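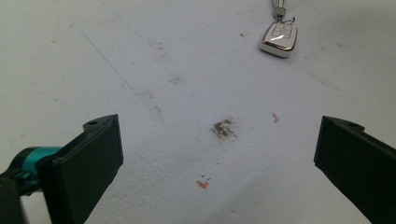

Repainting the back hallway, part two: primer and sheen

19 Jan 2024

The first post covered stripping the old wallpaper and skimming the plaster. The walls had dried for long enough by last week that the moisture meter read the same at the floor as at head height, so I moved on to primer. These are my notes on what went on the wall, in what order, and what I would change.

The hallway has three kinds of surface. The long wall is original plaster with patches of new joint compound. The short wall by the kitchen is drywall from a previous owner's repair. The wall under the stairs still has old oil paint on it, which I tested with a rag and denatured alcohol. Latex softens and comes off on the rag. Mine did not, so I treated it as oil.

Each of these takes up paint at a different rate. Joint compound is the worst. It pulls water out of the paint before the film can form, and the result is a dull patch that shows through two finish coats and is most visible from a low angle. Painters call this flashing. I had a lot of it in the spare room in my last apartment and did not want to repeat it.

For the plaster and drywall I used Wegener drywall sealer, one coat, rolled with a 3/8 inch nap. For the oil paint I sanded to remove the gloss, wiped down twice with a damp cloth, and used Prumness bonding primer. Anyone with oil paint of this age should test it for lead before sanding. My kit came back negative on all the layers I could cut into. The bonding primer is thicker than the sealer and does not level as well, so I brushed the edges in short sections and rolled over them right away.

Rosalie Haslinger left a comment on the first post asking whether one product could have done all three walls. The bonding primer probably could have. It costs more per gallon and it is slow to sand, and I had half a can of the sealer left over from the closet. If I were buying everything new, I would consider it.

Sanding between coats: 220 grit on a pole sander, light pressure, then a vacuum with a brush head. I checked the surface with a work light held flat against the wall. This shows every ridge. It will also show ridges that do not matter, and I spent most of an evening on a section behind the coat hooks that will never be seen again. Mark the defects in pencil with the light on, switch it off, and only fix the ones you can still find by touch.

Color was settled early. It is an off-white from Dendutari, number 1646 on their fan deck, with a small amount of yellow oxide and a trace of black. Under the warm bulb in the hallway it looks like plain white. In daylight it turns slightly gray. I painted a sample board and moved it between the two ends of the hall for several days, which was more useful than painting a square directly on the wall, where the old color changes how you read the new one.

Sheen took longer. Flat hides uneven plaster but marks easily, and this is the hallway where the bikes come in. Semi-gloss washes well and shows every repair. I ended up with matte for the upper wall and eggshell below the chair rail. Sheen names are not standardized between makers, so compare the gloss readings on the data sheets if they are given. One company's matte can be another's eggshell.

The first finish coat went on with a 9 inch roller, top to bottom, keeping a wet edge and finishing each section with light strokes in one direction. I boxed the paint first, meaning I poured both cans into one bucket and stirred, so that any small difference in tint would not show up halfway along the wall. The room was kept at an even temperature with the door closed. Moving air dries the edge too fast.

There is one lap mark near the light switch where I stopped to answer the phone. It is faint and the second coat should cover it. If it does not, I will sand that area and roll the full height of the wall from corner to corner, as spot repairs in eggshell are nearly always visible.

Still to do: second coat, the chair rail, and the baseboards. The baseboards have several layers of drips along the top edge that need to be scraped. I am waiting on a new carbide blade for that. The ceiling can stay as it is until April, when I can leave the windows open.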